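Subject: Re: [sim-manip] Anyone tried the two Coltitz controllers on the sink layout?

On the February thread, someone from the Skambridge group wrote:

> We only ran the old joint-space controller on the flat table tasks. Has anyone tried both on something with walls, like the kitchen sink? I'd love to know if the new one is worth the switch before we redo our configs. Also curious which camera you used, since ours loses the plate whenever the arm leans in.

Yes! I spent most of last month on exactly this and have been itching to write it up. I ran 600 episodes with each controller in the Umirwood kitchen, same arm, same start poses, same seeds. The job is to get the plate out of the left basin and onto the counter.

The new Cartesian controller is a lot nicer near the walls. It got the plate out in 72 percent of episodes with the stock gains, and I hadn't touched anything yet. The joint-space one kept clipping the rim on the way up and I gave up tuning it after two evenings. You do want to lower the stiffness along z before contact — I went from 3,920 down to 775 and the chatter against the basin floor went away.

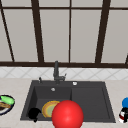
*Sink layout, fixed camera. Red sphere in front, plate and a dark object in the left basin.*

On cameras: I compared the fixed view with the wrist view, and I'm now firmly for using both. The fixed one gives you the faucet and both bowls, so you can check clearance at a glance, but a plate down in the basin is easily hidden by whatever is nearer the lens. The wrist view picks it up again once the gripper is over the bowl. Latency was the same for me either way.

For grippers I only have the Mnguni two-finger and their three-finger so far. Two-finger wins on plate rims, easily. The three-finger is lovely on round things and hopeless on anything leaning in a corner (I still like it).

One catch if you switch: the new controller reads quaternions as w first. The old one had w last. Fix that before you blame your gains, I lost a whole morning to it.

Configs and seeds are in the contrib folder under sink_compare. If anyone has a suction tool working in this layout, please send me your contact settings — I'd love to run it next!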